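Maksymiv Sweets-to-Bucket, data card

Version 2. Last edited 17 Nov 2021.

Read this before you download

Plestov is the remote-control rig. Maksymiv is the set of recordings made with it. People keep mixing the two up and then asking why the rig files aren't in the archive. They live in the Viltard repository and have their own README, which is out of date.

The task is to pick up wrapped sweets from a table and put them in a bucket. An operator drives two grippers by hand from a pair of leader arms, the follower arms copy, and everything is logged: joint positions, commanded positions, gripper opening and video. It sounds simple and I was told it would make a good first set. I have my doubts, and most of this card is given over to them.

What the operators were told

Start when the tone sounds. Take whichever sweet you like. Use either hand. Put it in the bucket, let go, go back for another. Stop when the tone sounds again or when there is nothing left you can reach. Don't touch the lamp.

That was all. I would have given them an order to work in. The view that won was that free choice gives variety, and I still think it mostly gives noise. When an operator goes for one wrapper in a heap of overlapping ones, nothing in the log says why. A policy trained on this has to guess, and with a pile it can guess wrong in a great many ways.
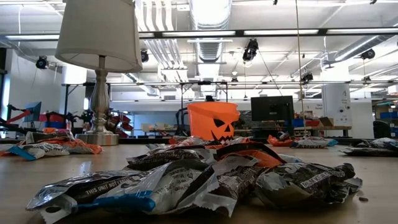
Film wrappers are a poor thing to learn grasping from, or a very good one, depending on who you ask. They crease, they catch on each other, and the crimped ends give way when pinched. Operators learn quickly to go for the body of the packet. You will see them learning it in the early episodes, which means the early episodes teach the robot a worse habit than the late ones. We did not throw the early ones out. There is a field called "session_rank" if you want to do it yourself, and I would.

What is in the archive

80 episodes, by 2 operators, in 4 folders. The folders are split by operator and by lamp on or lamp off. Each episode has a log, the video and a short text note typed by the operator afterwards. The notes vary a lot. Several only say "ok".

Success labels

Please don't trust these. An episode is marked as a success if the operator pressed the green pedal at the end. It doesn't mean every sweet went in. One operator pressed it when the table was clear and the other when they felt they had done well. We found this out in the review, too late to fix, and relabelling from video is on the list for December.

Force

There is none. The leader arms give the operator no feeling of touch, so all judgement of grip comes through the eyes. In practice they squeeze too hard. If your plan is to copy the gripper commands directly, expect crushed sweets. Some people have written to say this doesn't matter for wrapped food. I would like to see them eat it.

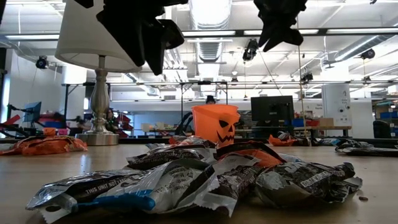 Solomiia Demchenko disagrees with most of the above and asked for it to be put on record. Her view is that hard squeezing is simply what people do when they can't feel anything, that a policy copying it will at least hold on to the packet, and that the early episodes should stay in because they hold nearly all the dropped sweets and the recoveries after them. Take those out, she says, and you have a robot that has never seen a mistake.

She has a point about the recoveries. I am less sure they are good recoveries. In many of them the operator just opens the gripper, backs off and tries a different sweet, and I don't see how a model tells that apart from giving up.

Known faults

Clock drift between the log and the video in the longer episodes. Use the sync marks, not the file times.
The left gripper opening reads slightly above zero when fully shut.
Notes in the lamp-off folders are sometimes attached to the wrong episode.

Use

Fine for trying out a loader or checking that training runs at all. I would not quote a success rate from it. The Uvititz baseline did, and the number rests on the pedal.

Corrections go in the Viltard issue tracker under "maksymiv-data". Please give the episode name.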